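Grornska Opens Bedroom Floor With Made-Up Beds and a Season of Linen Care Sessions

OCTOBER — Grornska, the home furnishings showroom, has opened its new bedroom floor, and for the first time the beds are dressed the way people sleep in them. The floor brings together bed frames from Fasetti and bedding from Plokero, along with a program of free drop-in sessions on making a bed, folding clothes and looking after fabric at home.

The idea came from the showroom's own customers. For years the beds at Grornska were shown bare, with a mattress and a price card, and the sheets were sold on another floor entirely. People would come down the stairs with a folded sample over one arm and try to picture it on a frame they had seen twenty minutes earlier. Now the two are in the same place, and we are delighted with how much easier it is to tell what a color will do next to a headboard!

The palette is a quiet one. Walls are white and plain. The frames lean toward light natural wood, and the headboards are upholstered, with a gray one divided into vertical padded panels that our staff have been talking about ever since it came out of its wrapping. It is deep enough to lean on with a book, and the padding runs the full width, so whoever ends up on the far side gets the same comfort as the person who chose the bed.

On top of all this go sheets and covers in beige, cream, oat and a soft blue. Plokero has been making bedding with a relaxed, lived-in finish for several seasons, and the fabrics on the new floor are meant to be used without ironing. They crease. Visitors will find beds with folds running across the middle and a bit of gathering up by the headboard, and we have decided to leave them that way. A pale sheet with some life in it looks wonderful in daylight, and it gives a much fairer idea of what the bed will look like at home on an ordinary morning, after a quick tug at the corners and before the coffee is ready.

Getting a fitted sheet to sit well on a large mattress was one of the first things customers asked us to cover, and it has become the opening session of the program. Start with the two corners at the head, where there is the least room to work, then walk the sheet down to the foot. Keep the side seams straight as you go. If the sheet rides up at the headboard, there is usually too much fabric at that end, and it helps to lift the mattress a little and pull from underneath. Small clips can hold a stubborn edge while you deal with the rest (a trick our display team would not want to live without). 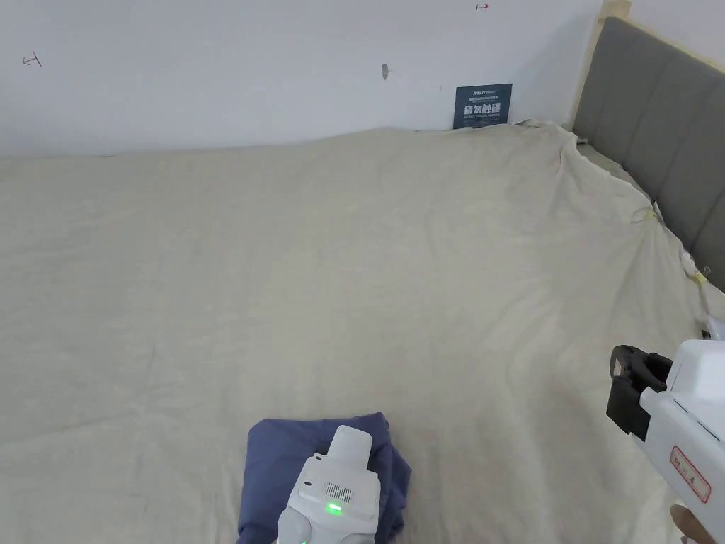 The second session is all about clothes, and the bed is where most of it happens. A large bed is the best folding table in any home. It stands at a reasonable height, it has room for a whole load of laundry, and a plain cover makes it easy to see the edges of whatever is being folded. We begin with a shirt. Lay it face down, smooth it from the collar toward the hem with the flat of your hand, bring in the sides, then fold up from the bottom. Shirts that have been sitting in a heap get a good shake first, and a few seconds of smoothing will do more for them than any amount of careful folding afterward.

From there the session moves on to sweaters, pillowcases and, for those who are feeling brave, the fitted sheet itself. We have watched people who swore they could never do it walk out with a flat, square bundle under one arm, very pleased with themselves.

Both sessions are open to anyone and need no booking. They run in the morning and again in the late afternoon throughout October, and visitors are welcome to bring a piece of their own from home, especially one that refuses to behave. Children can come along too. There is a low bench by the entrance to the floor with a stack of small pillowcases for them to practice on.

The layout of the floor was drawn up by Ogunleye, the interiors studio that also worked on Grornska's kitchen displays. The studio asked for wide walkways so that two people can stand on either side of a bed and make it together, and for plain walls that let the fabrics do the talking. Some beds are there to be sat on, stretched out on and generally tested, while others are kept for display and carry a small notice asking visitors not to touch. Staff are always happy to point out which is which, and to fetch a matching sample that can be handled as much as anyone likes.

All of the Fasetti frames can be ordered with or without the padded headboard, and the headboard can be added later. Plokero sheets, covers and pillowcases are sold separately, so customers can replace one piece at a time or mix colors. Fabric swatches are free to take home, and we encourage people to leave them on the bed overnight and look at them again by lamplight.

The bedroom floor is open now, during regular showroom hours. Details of the session times are posted at the entrance and on the Grornska website.

About Grornska
Grornska is a home furnishings showroom offering furniture, bedding and kitchen goods, with a fabric service for made-to-order covers and cushions.

Press contact
Grornska Press Office, at the showroom's main reception. Fabric samples and images of the floor are available on request.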